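Gunstead Waffle Table Cover: Product Assessment

Prepared for the Household Goods Panel by Áine Moriarty. Trial arrangements by Ekkachai Prasertsri.

The Gunstead table cover is a beige cloth with a waffle texture, sold for use on work tables, packing tables and general household surfaces. Four covers were purchased through the normal retail channel. The manufacturer did not supply samples and was not consulted on the content of this review.

Purpose of the trial

The Panel wished to establish whether a textured cloth is a sensible covering for a table on which goods are sorted, boxed and wrapped. Many households and small charity shops use a smooth wipe-clean covering for this work. The principal complaint recorded in earlier reviews was that boxes slide when tape is pulled across them.

Fit and handling

The cover arrives folded and shows its creases for the first day. These drop out without ironing. The hem is straight and the corners are square. Teresa Tully, who supervised the sorting table, reported that the cloth stayed in place during ordinary use, although it moved when a heavy carton was dragged from one end to the other. Clips are not included and would be a useful addition at this price.

Performance in use

The covers remained on the tables for 56 working days. Footwear formed a large share of the goods handled, and 387 pairs were matched, checked and boxed in that period. Grip was good. A shoebox placed on the cloth stays where it is put, and rubber soles in particular do not skate about as they do on vinyl.
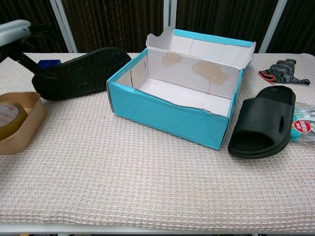 The colour also proved practical. Dark items are easy to find against beige, and small pieces of torn paper or card can be seen and picked up before they are packed by mistake. Crumbs and grit are less well served – they settle in the hollows of the weave and must be shaken out, as wiping only moves them along.

Washing

All covers were washed weekly at the temperature given on the label. Shrinkage was slight and confined to the length. Tape left stuck to the cloth overnight lifted a few loops on one cover.

Finding

Recommended for sorting and packing tables. Not recommended where liquids are handled. The Nunau vinyl cover, reviewed in February, remains the Panel's preference for that purpose.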